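Household Advice Sheet: Keeping a Fever Record at Home

Last updated: May 22, 2023

Parents and carers are often asked by a doctor or nurse when a fever began, how high it went and what was given for it. A short written record, kept in one place, makes these questions much easier to answer.

Keep the thermometer, a pen and a notebook together in a kitchen drawer or on a high shelf. Write the child's name, date of birth and weight inside the front cover, with the number of your clinic and any known allergies. Check the weight again each November.

For each reading, note the time, the temperature and where it was taken (ear, armpit or mouth). Use the same thermometer throughout an illness. Record drinks, wet diapers and every dose of medicine — including the strength printed on the bottle — before putting the bottle away.

Families who keep the record on a phone or tablet should charge the device before nightfall and copy the latest entries onto paper.

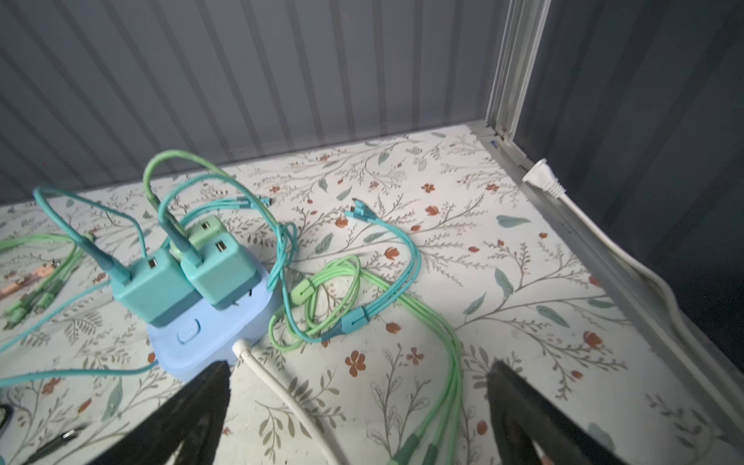 USB chargers in a power strip, with charging cables alongside.

Household members who share the care of a child should sign each entry with their initials. Doses given twice by mistake are a common worry at night, and a signed entry settles the matter quickly.

A record does not replace medical advice. Seek urgent help if a child is unusually floppy, hard to wake, struggling to breathe, or has a rash that does not fade when a clear glass is pressed against it. Any baby under three months with a fever should be seen without delay. Take the notebook with you.

Printed record sheets, 7 to a pad, may be requested from the Drirkbridge Family Health Office, attention Monique Caron.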